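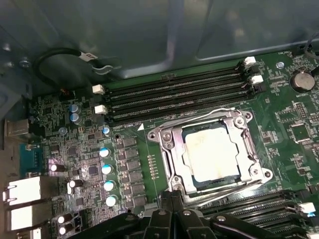

How long does a donated office desktop stay in use once it reaches a new home? In our records, most lasted at least 3 more years, and a good many were still running when the study closed.

Figure 2. Processor seated in its socket inside a desktop case, with dried thermal paste on the heat spreader.

3.2 Second lives of office desktops

We were delighted by how rich the reuse records proved to be. The Kelton exchange kept a paper card for every machine it passed on, and after two winters of typing we had 2,513 of them in a single table. Each card gives the month of donation, the kind of household or club that took the machine, and any later visits for repair. Many also carry notes in the margins, and these became our favorite source. One reads only "fan again, July." Another follows a single desktop from a school office to a chess club and then to a grandmother learning to edit family films.

The survival curve (solid line in Figure 3) drops early and then flattens out beautifully. Machines that failed tended to do so within the first 10 weeks, mostly from worn drives and tired power supplies. Heat was a smaller problem than we had expected. Old thermal paste of the kind seen in Figure 2 was noted on many cards, but it was usually cleaned off and replaced during intake, and those machines did as well as the rest.

What did matter, and strongly, was whether the new owner knew somebody to call. Households that had met a repairer in person came back with small faults. Those that had not were far more likely to put the machine in a closet and leave it there. Jin and Kavanagh saw the same pattern with sewing machines in Bilutberg, and it is exciting to find it again in such a different object.

Two limits should be kept in mind. The cards say little about machines that never came back, so we reached around a third of those owners by phone. Lynch coded the calls and Ó Conaill checked them blind; they disagreed mainly over what counts as "in use." We kept the stricter reading, under which a desktop must have been switched on in the past month.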